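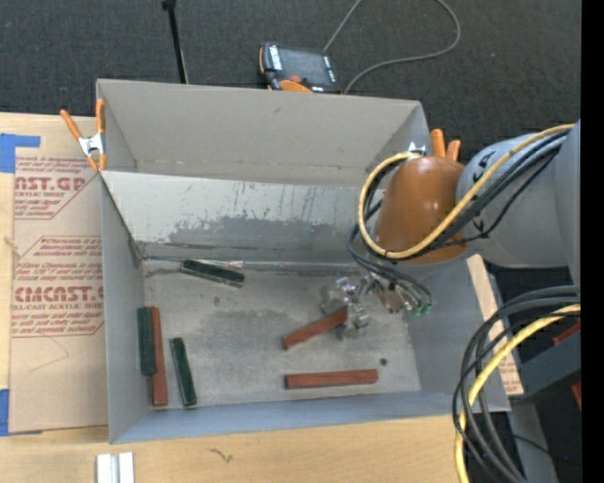

What is the best way to store long narrow blocks so the edges don't chip?
Lying flat in an open bin with straight sides, one layer if you have the space, two at most. Put the biggest at the bottom and don't stand them on end.

Block sorting at Savstead - the gallery
Put up 12 Mar 2007

Quick page this, been promising it for weeks. Pictures of the bars and the bins and the general mess, captions typed in a rush so forgive spelling. Click any for the bigger version. Bigger versions are slow, I know. If you came for the Praster sets they are on the other page, this is just the long bars and whatever got mixed in with them.

Bars in the grey bin
Reddish brown and dark green, lying whichever way. The bin floor has gone mottled and smudgy over the years, does no harm. Wants a wipe though.

The big shelf, before
Everything in carrier bags. Some of the bags had gone brittle and split when you picked them up, so bars all over the floor twice in one morning.

The big shelf, after
Same shelf. Bins now, labels facing out. Vilgot wants the labels redone on the computer, I say handwriting is fine.

Colour match
Two greens which I'd have sworn were the same until we put them by the window. The yellower one is from the later batch. We keep them together anyway, life is short.

Vilgot at the sink
Warm water, drop of washing up liquid, soft cloth. No scrubbing brush!! It takes the colour off the corners. Dry them strait away, don't leave them on the rack.

Drying
Old bath towels on the trestle. Turn them over after an hour or so. Not on the radiator please.

End grain, close up
Bit blurred, sorry, my hand. Look for a small notch, that's how you tell a Plevach bar from a copy. The copies are a shade shorter as well, you feel it when you stack them.

The ruler
Longest ones should be 300 mm. Anything under goes in the odds tub, and we sort the odds tub when it rains.

Odds tub
Wedges, half bars, one domino, a clothes peg. Peg has been returned to its owner.

Chips and dents
Small chips we leave. Bad ones get a rub with fine paper and a dab of paint, then a week on the windowsill before they go back in with the others. The reds take paint better than the greens, don't ask me why.

Sanaa's stack
Criss-cross, two one way and two the other. This is how we check for warped ones, a good set sits level and a bad one rocks. Went up to her shoulder. Came down when the door shut.

Warped pile
Not rubbish. They do for bridges and for the little ones who only want to throw them in a box anyway.

The stock book
Sanaa's writing not mine, which is why you can read it. Every bar of every colour went in, took the whole of the dark end of the year. Total 3265, and of those more than 400 are dark green. Fewer reds than we thought. The blue page is still to do becuase the blues are out on loan.

Crate 1033
The famous crate. Came from the Kulkarni sale with the lid screwed down and no list. Paper packing inside, mostly greens underneath, two layers with card between. Nice job whoever packed it.

Inside the lid
Pencil sums. Somebody adding up something. If you recognise it let us know.

Stack of empty bins
We went for straight sides in the end. The tapered ones stack better empty but the bars slide to the middle and you lose the corners. Straight ones are a pain to carry downstairs, worth it.

Labels, first go
Too small. Also the glue let go in the damp and they were all on the floor by morning.

Labels, second go
Tied on with string through the handle. Ugly. Works.

Table, end of the day
Tea, pencil, more tea. Best part of the job to be fair, putting the last bar in and sliding the bin back.

One for the back wall
Vilgot's pattern, laid out flat on the floor, red green red green and a border. He wants to do it in a bigger size for the June open day. Needs more reds than we've got so if you have any in the loft, long narrow ones, any condition, drop us a line. Postage paid on anything we keep.

Notes, as people keep emailing

Sizes. Long bars, half bars, wedges. We don't do cubes. Cubes are a different lot of people.

Lending. One bin at a time, three weeks, bring it back with the lid on. If one is missing just say so, we'd rather know.

Colours. Red here means the brownish red. Bright red is a later set and goes on its own shelf. Same with greens, dark only on this page.

Cleaning. See Vilgot at the sink. Same for the bins but you can scrub those as hard as you like.

Copying pictures. Fine, put a link back to us. Ask first if you want the big files, I have to send them one at a time.

More to come when I get the other film back. Still missing from this page: the blues, the landing cupboard, and the one of Sanaa with the trolley that she says I'm not to put up.

Last changed: captions on the sink and the crate, and took out the double of the ruler.

Back to top / Praster sets / Loan list / Write to us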